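Hirkel workshop opens its tabletop arm build to visitors, with modest claims

Narnusstead, 2023-10-13 — Hirkel, the shared workshop in Narnusstead, will let the public see its home-scale robot arm project, known as Tolen. Members who built it ask visitors to leave the word "revolution" at the door.

Tolen is a small arm with a two-fingered gripper, put together on evenings and weekends since April. Its job is to move play fruit between a sheet of paper and a red bowl. The group picked that task after reading one too many promises about robots that would soon cook dinner. 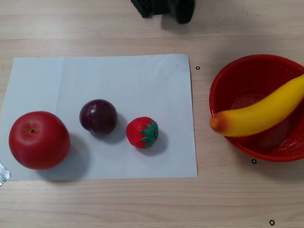 What it does and does not do

In the last round of testing the members ran 60 attempts and threw none of them out. They will post the full log, failures included, next to the bench. Anyone who has watched a polished video of a kitchen robot may want to ask how many takes it needed.

The arm is driven by servo motors on black brackets, with the cables left in the open. A good share of the build time went into wiring and into tightening screws that had worked loose. Very little went into anything that deserves to be called intelligence.
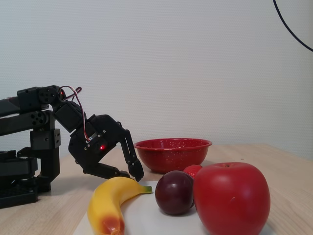

Money was the other sore point. Two kits were bought and one was returned. The servos came through Avcı, a parts shop that also lent the group a bench supply. Hirkel makes no claim that an arm like this saves labor at home — picking up a plum by hand is still faster.

Sessions are limited to 10 visitors and are free of charge. Guests may move the fruit and try to confuse the arm, and the members expect them to manage it. Parts lists and build notes will be on paper at the workshop desk. Hirkel has no plans to sell Tolen or a kit based on it.

Press questions can be left at the Hirkel front desk in Narnusstead.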